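Why does a blanket keep you warm?

I used to think my blanket had heat hiding inside it, like a toaster! Nope. A blanket doesn't make any warmth at all. You do! Your body is busy making heat all day and all night, even while you snore.

So what does the blanket do? It traps air. Look closely at something knitted and you'll see rows and rows of little loops, and every loop holds a tiny pocket of air. Air is really slow at letting heat through, so the warmth from your body stays close to you (lucky toes).

My neighbor Hilkka Ahonen knits blankets, and she told me her biggest one took her 2,000 yards of yarn. That's a lot of loops!

The sheet underneath has a different job. A fitted sheet has stretchy corners that hug the mattress, so it stays smooth when you wiggle.

Try this on Thursday night: put your hand under your blanket as soon as you get into bed, then check again after 2 stories. Which time feels warmer?

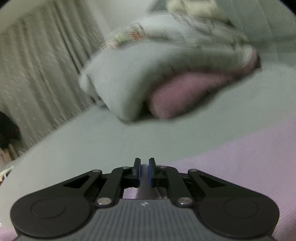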